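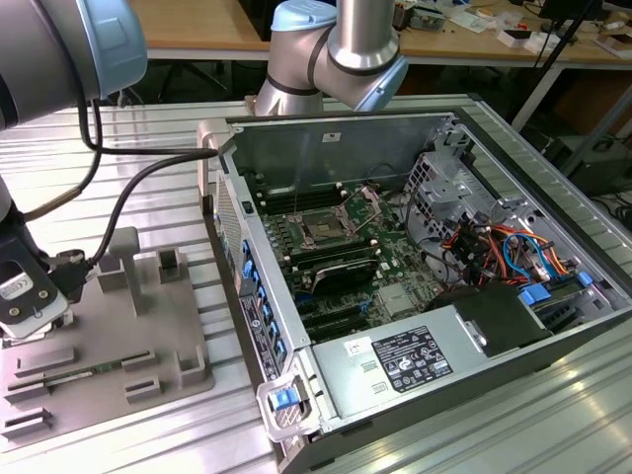

Gillespie Cowie swears the fastest way to understand a computer is to stop thinking about speed and start thinking about waiting. I laughed when I heard it, and then I stole it for this chapter!

Chapter 2: Where the Time Goes

By Hamish Dalgleish
2021-04-10

Search this book Go

My first programming job was at Zallari, a seed company, and I had to sort 4,000 customer addresses. My program took 12 minutes (I went for coffee, twice). I blamed the processor, of course. But it spent most of those minutes sitting idle while the disk went looking for the next name.

So in this chapter we'll follow one number on its trip from disk to memory to processor and back again. Keep a pencil handy – there's some arithmetic in the second section, and I'd like you to guess each answer before you work it out.

Contact Crichton Press | © Crichton Press | Back to top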